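Werance くらしの相談室
トップ > 洗濯・収納 > 衣類の手入れ

手編みや厚手ニットの靴下、小さい編み地のものの洗い方としまい方を教えてください

閲覧数 1,138　回答 3件　解決済み

はじめまして。いつも読むばかりで、書き込むのは今回が初めてです。長くなってしまうと思いますが、お時間のあるときに読んでいただけたらうれしいです。

数年前から編み物をするようになり、家の中に毛糸の小物がどんどん増えています。いちばん多いのが靴下で、そのほかに食器の下に敷いたり、ちょっと拭いたりするのに使う編み地の布、湯たんぽのカバー、子どもが小さかったころの帽子などがあります。母も編む人なので、帰省するたびに袋いっぱいの靴下を持たされます。ありがたいのですが、引き出しがもう閉まりません。

困っていることは大きく分けて二つあって、洗い方と、しまい方です。

洗い方のほうは、今まで全部まとめてネットに入れて、洗濯機の普通のコースで回していました。すると、かかとのあたりが縮んで硬くなるものと、反対に履き口がだらんと伸びるものが出てきます。同じ糸で編んだはずなのに、右と左で長さが違ってきたものまであります。干すときに引っぱって直そうとするのですが、乾くと元に戻ってしまいます。色もののほうは、青や緑の濃い糸で編んだものから少し色が出るようで、一緒に洗った生成りの靴下がうっすら水色になってしまいました。これはこれでかわいいと家族は言ってくれますが、私はちょっと悲しいです。

しまい方のほうは、前は履き口をくるっと裏返して団子のようにまとめていました。これだと片方だけ迷子になることがなくて便利なのですが、厚手のものは団子がとても大きくなって、引き出しの一段がすぐいっぱいになります。それに履き口が伸びるのはこのしまい方のせいではないかと、最近疑っています。試しに畳んで重ねてみたこともあるのですが、朝、家族が下のほうから引っぱり出すので、一日で崩れてしまいました。

引き出しはよくあるタンスのいちばん上の段で、深さはあまりありません。仕切りは持っていません。Torkineの布の仕切り箱が気になっているのですが、1,000円を超えるので、買ってから合わなかったらと思うとなかなか踏み切れずにいます。

あと、これは別の質問にしたほうがよいのかもしれませんが、左右がそろわなくなった靴下をみなさんはどうしていますか。編むのにかかった時間を思うと捨てられず、紙袋の中にたまっています。

手間がかかりすぎる方法だと続かないので、ほどほどのところで教えていただけると助かります。どうぞよろしくお願いします。

ベストアンサー

こんにちは。私も編むほうの人間で、冬になると家中が靴下だらけになりますので、読みながら何度もうなずいてしまいました。引き出しが閉まらないの、よくわかります！うちは一時期、閉まらないまま上に洗濯物をのせて暮らしていました。

うちのやり方がそのまま合うかどうかはわかりませんが、順番に書いてみますね。

まず洗い方です。いちばん先にしていただきたいのは、糸の帯（ラベル）が残っていたら見てみることです。同じ毛糸でも、洗濯機で洗える加工がしてあるものと、していないものがあります。かかとだけ硬くなるのは、していないほうの毛で、こすれる場所からフェルトのようになっていくときの縮み方によく似ています。お母さまからいただいたものはラベルがないでしょうから、わからないものは全部「手洗い組」にしてしまうのが気楽だと思います。

手洗いといっても、たいしたことはしません。洗面器にぬるめの水をはって、おしゃれ着用の洗剤を少し溶かし、靴下を沈めて上から手のひらで押すだけです。もんだり、こすり合わせたりはしません。私はBuveroの中性の液体洗剤を使っていますが、これは近所で手に入るから使っているだけで、中性のものなら何でもよいと思います。しばらく置いたら水を捨てて、同じくらいの温度の水ですすぎます。急に冷たい水に変えると毛が縮みやすいと編み物の先生に教わりまして、それからは気をつけるようになりました。

すすいだあと、絞らないでください。雑巾のようにねじると、編み地はそこから伸びてしまいます。バスタオルの上に並べて、端からのり巻きのようにくるくる巻いて、上から体重をかけて押します。子どもがいるおうちなら、上を踏んでもらうと喜びますよ（うちはもう大きくなって誰も踏んでくれませんが）。洗濯機の脱水を使うなら、ネットに入れてごく短く。私は寒い日はこちらに頼っています。

色が出るもののことですが、濃い青や緑は最初の何回かは本当に出ます。新しく編んだものは一枚だけで洗ってみて、水に色がつかなくなるまでは仲間に入れないようにしています。心配なときは白いティッシュを湿らせて、目立たないところにそっと当ててみるとよいです。水色になった生成りの靴下は、私もご家族と同じ意見で、かわいいんじゃないかしらと思ってしまいました。漂白は毛が傷むので、どうかやめておいてくださいね。

干し方は、できれば平らに置くのがいちばんです。ただ、靴下を全部平らに並べる場所なんて普通の家にはありませんよね。私は物干しに渡したネットの上に並べて、入りきらないぶんは、つま先のほうを洗濯ばさみで留めて吊るします。履き口を上にして留めると、水の重みが全部ゴムや編み出しのところにかかってしまうので、つま先が上です。ここは好みが分かれるところで、母は反対に干していました。

干す前に、手のひらの上で形を整えてください。引っぱるのではなくて、編み目を横に少し開いて、縦に少し戻すような感じで、ぽんぽんと叩きます。右と左を重ねてみて、短いほうに長いほうを寄せるようにします。これだけでずいぶん違いますし、乾いてから引っぱるよりずっと効きます。 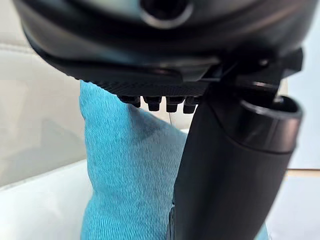

それから、乾いたあとにすぐしまわないことも書いておきますね。厚手の編み地は、表面がさらっとしていても中のほうに湿り気が残っていることがあります。特にかかととつま先は糸が重なっているので乾くのが遅いです。私は取り込んだあと、かごに広げて一晩置いてから引き出しに入れます。急いでしまって、春先に引き出しを開けたらなんとも言えないにおいがしたことがありまして、それ以来の習慣です。

次に、しまい方です。履き口を裏返す団子は、私も長いことやっていましたが、厚手のものにはやめました。伸びるのは、たぶんそのせいもあると思います。編んだ履き口は、既製品のようにしっかりしたゴムが入っていないことが多いですから、広げたまま何か月も置かれると、そういう形になってしまうのですよね。

今は、二枚をぴったり重ねて、つま先から履き口に向かって三つに折り、折り山を上にして引き出しに立てています。巻かずに折るだけです。立てると上から全部見えるので、下のほうから引っぱり出されることがなくなります。畳んで「重ねる」と崩れるのは当たり前で、重ねないで「並べる」と、ご家族が朝どんなに乱暴に取っていっても、隣がちょっと傾くくらいですみます。

仕切りは、いきなりお買いにならなくても大丈夫です。最初は牛乳パックやお菓子の空き箱で試してください。うちの引き出しには、今でもせんべいの箱のふたが入っています。見た目はあまりよくありませんが、自分の靴下の高さと幅に合う大きさが、しばらく使っているうちにわかってきます。わかってからTorkineの箱を買えば失敗しません。私も一つだけ持っていて、布なので、引き出しの半端なすきまに合わせて少しつぶせるところが気に入っています。マス目が細かいものは薄い靴下用なので、厚手には仕切りの少ないほうがよいですよ。

靴下以外の編み地の布や敷物は、靴下と一緒に入れないほうがすっきりします。台所で使うものは台所の引き出しに、湯たんぽのカバーは湯たんぽと一緒に。使う場所の近くに帰してやると、それだけでタンスがずいぶん空きます。

季節が終わったら、全部洗って、よく乾かして、防虫剤を上にのせて別の箱に移します。うちでは3月に入ったら少しずつ始めます。洗わないでしまうと虫が来ますので、一度しか履いていないものでも洗ってください。ここだけは面倒でも省かないほうがいいです。私は大事にしていた青い靴下の足の甲に、小さい穴を見つけて泣きそうになりました。

左右がそろわなくなった靴下のことですが、紙袋にためておられるの、とてもいいと思います。そのうちに使い道が出てきます。うちでは椅子の脚にはかせたり、中に古布を詰めてすきま風よけにしたり、手を入れて窓の桟やブラインドのほこりを取ったりしています。ほこり取りは毛糸がいちばんです。軽くなでるだけで全部くっついてきます。ほどける糸なら、ほどいて次の一足のつま先にする手もあります。フェルトのように縮んでしまったものは、切ってもほつれにくくなっているので、丸く切ってコースターにしてもかわいいですよ。

ずいぶん長くなってしまいました。一度に全部変えようとなさらず、まずは「立てて並べる」だけでもやってみてください。引き出し一段なら、お茶をいれて冷めるまでの間に終わると思います。

回答 2

洗濯機派です。手洗いは続きませんでした。

うちは一足ずつ小さいネットに入れて、手洗いコースかドライコース、水温は低めの設定です。大きいネットにまとめて入れると中でこすれ合うので、縮みが気になるならそこを変えるだけでもましになると思います。裏返して洗うと毛玉も少しは減ります。乾燥機だけは絶対だめです。夫が知らずに入れて、大人用が人形用になりました。

編む人向けの話をすると、私は48目で編む太めの糸の靴下は洗濯機で洗える糸だけと決めています。家族が勝手に洗うものは強い糸、自分で洗うものは好きな糸。最初からそう分けると気が楽です。

しまい方は、カゴにぽいです。参考にならなくてすみません。

回答 3

駅の近くのTạという雑貨屋さんに、靴下を左右で留めておくプラスチックの輪っかが売っていました。留めたまま洗って干してしまえるので迷子にはなりません。でも厚いニットだと輪っかの跡がつきます。薄い靴下にはおすすめです。

あと色移りは、色移り防止のシートを一緒に入れるといいですよ。うちはそれで済んでいます。

質問した人からのお礼

みなさま、こんなに丁寧に教えてくださってありがとうございました。ベストアンサーの方の文章は、途中から母に話しかけられているような気持ちで読みました。

昨日の夜、さっそく引き出しを一段全部出して、お菓子の箱で仕切って立てて並べてみました。お茶は冷める前に飲み終わってしまって、もう一杯いれましたが、ちゃんと終わりました。引き出しも閉まりました！　閉まるだけでこんなにうれしいものなのですね。今朝、家族が取っていったあとも見てみたら、隣のが少し傾いているくらいで、書いてくださったとおりでした。

つま先を上にして干すのは、今まで逆にしていたので、次の洗濯から変えてみます。洗濯機派の方の、一足ずつ小さいネットに入れるやり方も、忙しい週はまねさせてもらおうと思います。人形用になってしまった靴下の話には、申し訳ないのですが笑ってしまいました。旦那さまを責めないであげてください。うちでもたぶん同じことが起きます。

輪っかのことも色移り防止のシートのことも知りませんでした。薄い靴下は子どものぶんがたくさんあるので、今度探してみます。

紙袋の片方だけの靴下は、まず一つ、窓のほこり取りにしてみました。びっくりするほど取れました。残りはほどけそうなものとそうでないものに分けているところです。ほどいた糸で何を編むか考え始めたら、また引き出しが閉まらなくなりそうな気もします。

ベストアンサーは最初に答えてくださった方にさせていただきましたが、どなたのお答えもありがたく読みました。

この質問への回答は締め切られました。
関連する相談
・毛玉取りはいつするのがよいですか
・ウールの手袋が片方だけ縮みました
・浅い引き出しの仕切り、何を使っていますか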